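Hard water and towels

Posted November 2018

The water in Kerslake is hard. My test kit reads around 300 ppm as calcium carbonate, and after a year of it our towels had gone stiff enough to stand up on the shelf. Minerals react with detergent and leave a residue in the cotton loops — more detergent makes it worse.

In April I put in a Batix softener on the main line. The resin tank is small, so I set it to regenerate every 900 gallons, which for this house works out to a bit over a week. Salt use has been lower than the manual suggests.

Old residue does not leave by itself. I ran the towels through 3 hot cycles with no detergent, then went back to half the dose on the box. The dark ones took longest to recover. I also stopped using fabric softener, which coats the fibers and cuts absorbency. 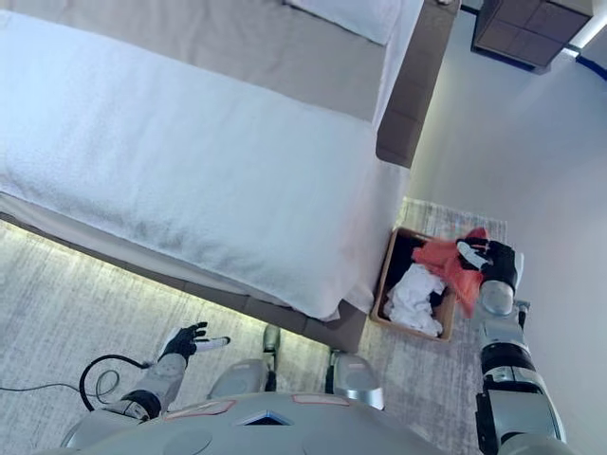

Red-orange cloth at the rim of the woven basket.

Next job is the shower head. It is a Fastari with a fixed screen, and I have not yet found a way to get the screen out without cracking the collar.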